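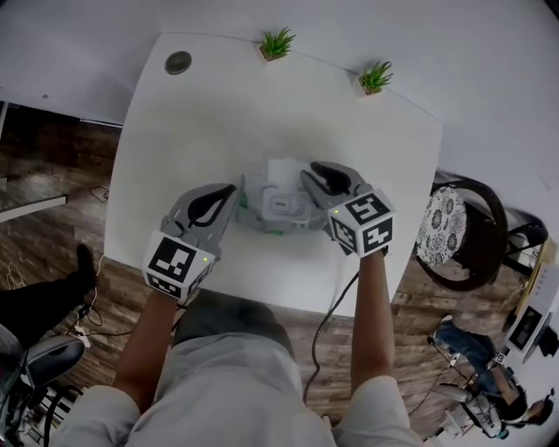

Workshop Tips: When a Hand-Held Gripper Stops Closing

Members are reminded that a gripper which sticks half open should be put down at once. In February a pair of jaws at the Granorar workshop shut without warning after being forced, and Parvaneh Shokri's thumb was pinched. The fault was grit behind a finger pad.

Keep cables away from feet and chair legs. A lead that hangs over the near edge of a table should be taped down before work begins.

Brush the ridges of the rubber fingers after every 6 hours of use. Do not use oil, as it softens the pads.

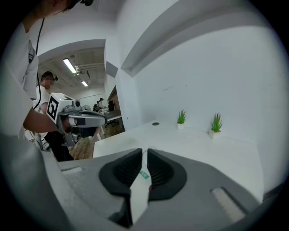
Page 66

Before restarting, open and close the jaws seven times with nothing between them. If they catch twice, label the tool and hand it to Negin Mahmoudi. Pot plants may stay at the back of the desk, provided they are watered elsewhere.

Faults must be entered in the Farahani book on the same day, with the tool number and the name of the person holding it.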